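**Para:** Carola Buschmann
**De:** Nele Strobel, Gavthorpe
**Fecha:** 16 de octubre de 2021
**Asunto:** avance, línea de bolsas de yute (fondo Heltilwood)

Carola, va con prisa, perdona el formato. Lo ordeno mejor en el informe final. Los anexos los sube Benedikt aparte.

## Dónde estamos

- Presupuesto concedido: 3.595 €. Gastado o comprometido: 3.458 €. Lo que queda es para etiquetas de cartón y poco más.
- Tirada prevista: 2.500 bolsas. Sin cambios.
- Tela: toda recibida, último rollo en julio. Factura de Marquez ya pagada.
- Revisión y plegado: en marcha. Vamos más lentos de lo que puse en el plan, ver abajo.
- Reparto a tiendas: pendiente de cerrar con Cultel.

## Revisión de las bolsas

Cada bolsa se extiende en plano sobre la mesa, se alisa y se mira por las dos caras antes de doblar. Parece poca cosa pero se va el tiempo ahí. El yute es basto, marca cualquier arruga, y el tono cambia de una pieza a otra. Solène lleva esta parte y ha escrito los criterios en una hoja pegada en la puerta del almacén. Resumen:

1. Manchas leves o zonas algo más oscuras: se aceptan si no se ven a un metro.
2. Dobladillo: puede quedar un poco doble, no puede estar abierto.
3. Canto curvado: se plancha, no se descarta.
4. Asas: tirón fuerte, las dos a la vez.

El punto 1 es el que mas discusiones da. Eckhard quería apartar todo lo que tuviera sombra y así nos quedábamos sin género. Acordado: sombra sí, cerco no.

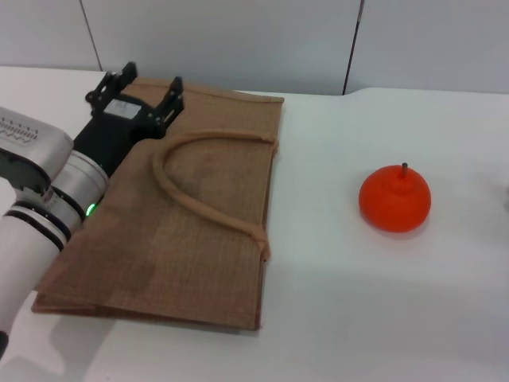 *Bolsa de yute extendida en la mesa. Arrugas y zonas algo más oscuras en la tela.*

Las apartadas van a una caja distinta y se miran otra vez al final del turno, con otra persona. De momento bastantes vuelven a la pila buena. Benedikt pasará la cifra cuando cierre el recuento, prefiero no adelantar nada.

## Plegado

Probadas tres formas de doblar. Nos quedamos con la de doblez en tres, asas hacia dentro. La de mitad y mitad hacía demasiado bulto en la caja, y enrolladas quedaban bonitas pero se abrían solas. En cada caja entran hasta 3.. perdón, dejo el dato por caja para cuando tengamos las definitivas, las de ahora son prestadas.

Pendiente: la plancha. Con vapor el yute huele bastante y hay que ventilar. Sin vapor no baja el canto. Seguimos con vapor y ventana abierta, en invierno ya veremos.

## Espacio y superficies

Me pediste algo sobre el estado de la sala. Las superficies lisas se repasan al acabar, porque el yute suelta pelusa y se mete por todas partes. Paño húmedo, luego seco. La escoba sola levanta más de lo que recoge. Eckhard insiste también en mirar juntas, cables y rincones, que es donde se queda la fibra, y lo hemos metido en la lista de cierre.
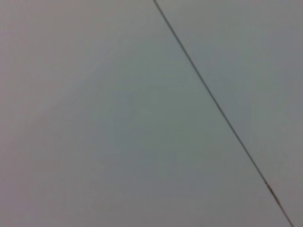 *Superficie gris lisa, de cerca. La línea oscura: junta o cable fino. Motita clara en la parte baja.*

Falta comprar paños nuevos (gasto menor, entra en lo que queda). No hace falta tocar nada más de la sala con cargo al fondo.

## Retrasos

El plegado tenía que estar terminado ya y no lo está. Dos motivos: la revisión a doble cara no estaba en el plan original, y Solène estuvo fuera parte del verano sin sustituto. Culpa mía lo segundo, debí avisarte entonces. No pido más dinero. Pido tres semanas más para la entrega de las cajas.

## Siguiente

- Confirmar con Cultel el orden de reparto (yo).
- Texto de la etiqueta: falta tu visto bueno sobre como aparece el nombre del fondo. Urge un poco, la imprenta espera.
- Recuento de apartadas, con motivo de cada una (Benedikt).
- Decidir qué se hace con las que no pasan. Solène propone usarlas para guardar retales. A mí me parece bien, pero no sé si vuestras bases lo permiten, dime.
- Copia de la factura de Marquez, la que te llegó tenía la segunda página en blanco. Te la reenvío hoy.

Si prefieres verlo por teléfono, mejor por la mañana, por la tarde estoy en el almacén y alli no hay cobertura.

Nele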